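November, after lunch — mending and folding notes

Vimala wanted the pink piece gone over before it goes back on the pile, so I spread it on the bed, my favorite table for this work however much Malathi teases me about it. The patchwork cover is busy, I know, but plain pink shows up nicely against it and I can find a stray thread without my other glasses.

Waistband first, then the belt loops, then down the seams. The overlocking is in a darker pink zigzag and I rather like it, though there are loose threads toward the lower part that want trimming.
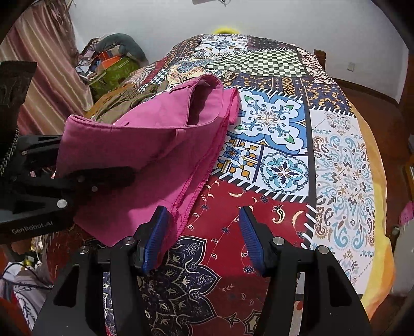
Yamuna thinks we should fold these in thirds from the waist, and I'm coming round to her way, as halves always leave me with a lump at the band. Will try both on the next one and ask Bence which stacks better. Small scissors need sharpening again!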